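Category: Home & Care

How to Oil a Pale Wood Tabletop

Wipe the table with a damp cloth and let it dry overnight. Light wood shows every drip, so do the drying properly.

Step 1 - Sand
Use fine paper and go with the grain. Keep the pressure light near the edges. Vacuum the dust, then wipe again. 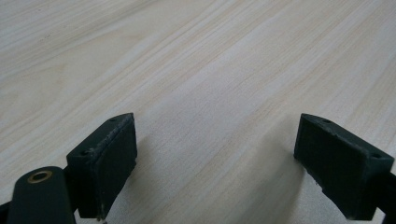 Step 2 - Oil
Pour a little oil on a lint-free rag and spread it thin. Work in long strokes from one end to the other. Wait 5 minutes, then wipe off whatever is still sitting on the surface. If it feels sticky the next day, you left too much on - rub it down with a clean rag.

Lay used rags flat outside to dry. Oily rags in a pile can catch fire.

Step 3 - Second coat
Give the first coat a full day. Donnie Skinner does three coats on his kitchen table, but two is enough for a desk. Keep cups and plates off it for a week.

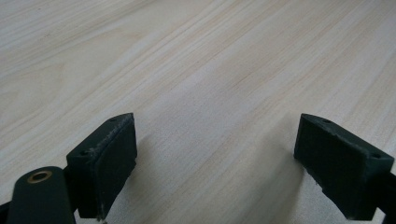

Fine grain on a light tabletop.

Related
- Getting candle wax out of a rug
- Fixing a drawer that sticks
- Which brush for which paint

We use cookies to remember your settings. Accept / Manage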